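Corner shelf FAQ - putting up, taking down, cleaning

Bekthorpe House, shared bathrooms. Last updated Sep 16, 2026

Same questions keep coming in so they're all in one place now. Covers the dark grey metal corner shelves in the showers, both floors. If yours isn't on here, leave a note in the Fendton Road post box and we'll add it.

Which shelf have we got?

The Weltik one, the bigger size. Quarter circle, curved front, slots in the floor for the water. The old white plastic ones went in May. If you've still got a plastic one please say, you're owed a new one.

How much can I put on it?

Five full-size bottles is fine. We tried an 800 ml shampoo in each and it held, but put the heavy ones at the back, near the corner. Not the front edge. No hanging wet towels off it.

Is it glued or screwed?

Depends on the bathroom. Upstairs is adhesive pads, downstairs is screws. Don't drill the upstairs tiles, they crack. If a pad fails ask for a new one, the pads don't stick a second time.

I stuck it up and it fell off the same night. Why?

Nearly always soap film on the tiles. Wipe down, rinse, dry properly with a towel, then wipe with surgical spirit and leave it ten minutes. Press hard, then nothing on it for a full day. Yes a whole day. Use the other shower.

How high?

Shoulder height or a bit under. Keep it at least 35 cm from the shower head or the bottles fill up with water.

Which way round does it go?

Curve faces out into the shower, square corner goes into the wall. Lip upwards. People do fit them upside down and then everthing slides off.

How often does it need cleaning?

Every 4 weeks for the whole shelf, off the wall if it's a lift-off one. Quick rinse in between whenever you're in there anyway.

What do I clean it with?

Washing-up liquid, warm water, old toothbrush. Lazăr descaler if it's chalky, the small bottle under the sink, a capful in a bowl. Five minutes and rinse. No wire wool and no bleach - it takes the finish off and then you get rust.

How do I get the gunk out of the slots?

Toothbrush along the curve, don't scrub across. Do the top, flip it, do the underside. The short slots in the corner are the worst, a cotton bud gets in there. Don't forget the long ones in the front wall.

Where do I do this? The sink's too small.

Rinse it in the shower tray, dry it, then lay it flat on the pale table to check it over. Plenty of light on there and you can see straight through the slots. 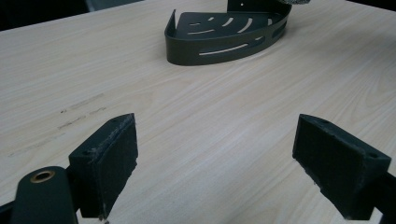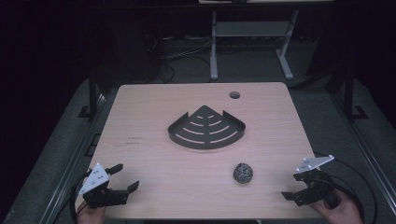
Old towel down first if it's still dripping please, the table marks easily.

There's a rust spot on mine, do I need a new one?

Small spot, no. Rub with a bit of bicarb paste, rinse, dry it well. If it's flaking or the spot is round a screw hole, yes, ask for a replacment.

Can I buy a second one for my own stuff?

You can but check the wall first. Upstairs there's only space for one per shower. Downstairs ask before any drilling, there's a pipe behind the left-hand wall.

Who pays if it breaks?

House does, if it just came down. Keep the bits and the pads, don't bin them.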